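**Ticket 67 - left gripper pose drops out during bottle demos**
Opened by: Rocío Segura, Brerbridge
Status: open

Replay on Teller shows the left hand jumping up to 49 mm near the table. The right hand tracks fine.

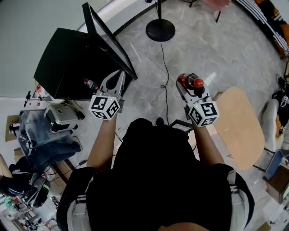
*Head view, demo 13. Red bottle in the right gripper, left gripper reaching for the red-and-white one.*

Jaqueline Zepeda: green lights on both cubes, so power is OK. Re-ran the left cube calibration - no change. Please redo demo 17 with the left hand slower and attach the log.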